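Rimlow: Hand-Held Two-Finger Gripper
Student project report, 16 Jun 2018

3. Testing at home

The goal of Rimlow is a gripper which a person can hold in the hand and use to pick up small household objects. We started the design in November and named the first version Moges. It had flat fingers without pads, and thin film packets often slipped from it. The present version has a pad on each finger, and the fingers are moved by linkages with metal pins.

We did not have a free table of enough size, so the tests were made on a bed. A soft surface is more difficult, because the object sinks a little when the fingers come near.
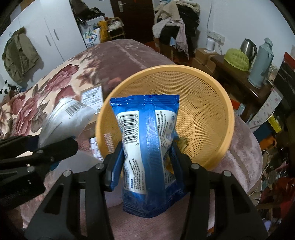 Figure 1. Snack packet held upright between the two pads, in front of the basket.

Packets should be taken by the body, below the sealed edge. If the fingers close on the seal, the packet turns easily. We limited the motor current to 13 percent after one packet opened in an early trial.

The second group was soft objects. They change shape under pressure, so the position of the fingers does not tell the real grip force. For this reason we plan to add a force sensor. 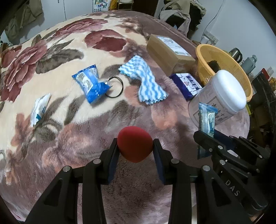
Figure 2. Red makeup sponge between the finger tips; a second gripper holds a teal-blue packet.

3.1 Remaining problems

The pads collect fibers from the blanket and must be cleaned. The pins also need a better fit in the linkage holes.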